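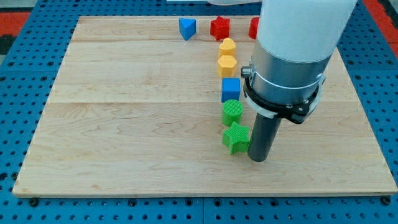 The test arm beside a green star block on the wooden board at the Mabula workshop.

Nemora completes first stage of end-tool trials

25 Apr 2019

The Nemora Institute has completed the first stage of a study comparing two end tools for light robot arms. The work was carried out at the Institute's Mabula workshop and compared the Bimer gripper, a conventional two-fingered design, with a plain cylindrical rod known as Sullus, which moves objects by pushing them.

Both tools were tested on the same arm and under the same controller settings. The arm was required to bring plastic blocks, among them stars, a cube, a cylinder and a heart, to positions chosen at random on a wooden board. Each tool made 600 attempts between the start of March and the middle of this month.

The Bimer gripper recorded fewer failures overall. The rod failed on 159 attempts, most of them involving the star shapes, which tended to turn when pushed near a point. It performed well with the cube, and changing over to it took less time because it has no moving parts or cabling of its own.

"We wished to know how much can be done with a very simple tool before a gripper becomes necessary," said Nassoro Mussa, who leads the study. "For sorting on a flat surface, the answer is a good deal – provided that the controller can correct its course during the push."

A second stage will repeat the trials with a different camera position and a slower approach speed. The mounting clamp will remain the same, so that results from the two stages may be compared directly.

The full results of the first stage, including failures listed by block shape, may be requested from the Institute's publications office. Partner laboratories will receive a copy without charge.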